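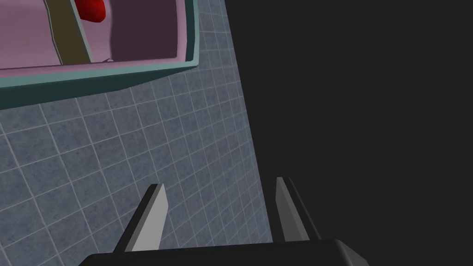 4. Sealing the grout

New cement grout must cure before Fikska sealer goes on. Leave it for the full time printed on the grout bag. Keep the room above 50 °F while you work.

1. Sweep the floor, then wipe the joints with a damp sponge. Let them dry overnight.
2. Shake the bottle and pour a little sealer into a shallow tray.
3. Load the small brush and run it along one joint at a time. Start at the wall farthest from the door.
4. Wait five minutes. Wipe any sealer off the tile face with a dry cotton cloth.
5. After two hours, apply a second coat the same way.
6. Keep foot traffic off the floor until the next morning.

Note: One bottle covers 100 square feet of 12-inch tile. Small mosaics have more joints and may need two bottles.

Note: To test an old floor, put a drop of water on the grout. If the joint darkens, it needs sealing.

CAUTION: Open a window. Do not use near a pilot light.

CAUTION: Do not use on epoxy grout. The sealer will not soak in and will dry to a sticky film.

Store the closed bottle upright and protect it from frost. For removing dried haze, see section 5.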